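Home News What's On Swap & Sell Letters Contact

Paterson's sweater swap is back, and this year it has a proper room 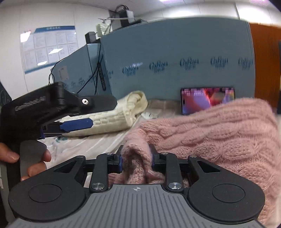 Pink cable knit, fuzzy yarn.

If you've been hanging on to a sweater you love but never wear, January is your month. The Paterson winter knitwear swap is coming back, and after a couple of years of squeezing everybody into the back of the Jokus coffee shop (I still have a bruise from that pastry case), it's moving to the old Gestbridge building, where there are real tables and a coat rack and, I'm told, heat.

I've been going to this thing since it was basically one long bench and a pile of scarves, so I'm not going to pretend I'm neutral. I love it! I've brought home a gray cardigan with leather buttons, a hat that fits nobody in my family, and a fisherman's sweater so heavy that I only put it on when the furnace quits. I've given away plenty too, and once I ran into one of my old vests in line at the pharmacy. It looked better on its new owner. I said nothing and bought my cough drops.

The rules are the same as before, with one change. You bring clean knits, you get a paper ticket for each one, and each ticket gets you one piece off the tables. The change is a limit of 27 pieces per household. That sounds like a strange number, and when I asked about it I was told it's how many fit in the big blue bags they hand out at the door if you fold everything nicely. I have never folded anything nicely in my life, so my number is probably closer to 15, but fine.

Last winter 2,045 pieces changed hands, counting gloves as a pair. The organizers are hoping for more this time and they've got the floor space for it. Roughly 600 people came through, and for a good part of the morning the line went out the door and past the bus shelter. The Gestbridge building has two entrances, so drop-off will be on the parking lot side and shopping on the street side. Please don't mix them up. I did that at the spring plant sale and held up a whole row of people with tomato seedlings.

Now, about washing. Every year somebody brings a bag that smells like a basement, and every year it gets turned away, and there are hurt feelings. So wash your things a few days ahead. Cool water, a little gentle soap, press the water out in a towel and leave the sweater flat on something. Hanging a wet sweater will give you sleeves down to your knees – I speak from experience. Fuzzy yarns like mohair need even more patience, because if you rub them they mat, and once they've matted there's not much to be done. A quick shake when they're dry brings the fluff back up.

Small holes are okay. There's going to be a mending table again, run by the Trestis yarn store, and they'll close up a moth hole or a loose cuff while you wait, no charge, although there's a jar. Bring your own yarn if you want an exact match. If you've got a big cable-knit piece with a pulled stitch, get there early, as those take a while and the table only had two chairs last year. Moths themselves are not okay. If you find one in the closet, put the sweater in a sealed bag in the freezer for a couple of weeks before you even think about bringing it.

Kids' sizes have their own corner this time, which I'm very glad about. They used to be mixed in with everything else and you'd see parents digging through men's extra large looking for a toddler hat. Baby blankets count as one piece. So do shawls. Socks only if they've never been worn, and yes, they do check.

Whatever's left at the end of the day goes to the coat closet at the shelter, and anything too worn to wear is cut up and felted for pot holders. I have two of those pot holders and they're great, if a bit itchy.

Drop-off opens at 8:30 in the morning and the tables open at 10. It all wraps up by 3. Parking in the lot is free, but it fills up fast, and the side streets get plowed last, so take the bus if you can. Jokus is sending over coffee and those cinnamon things – bring cash, they don't take cards off-site.

I'll be the one near the cardigans, pretending I'm only looking. If you see a green one with pockets, I'd be grateful if you left it where it is.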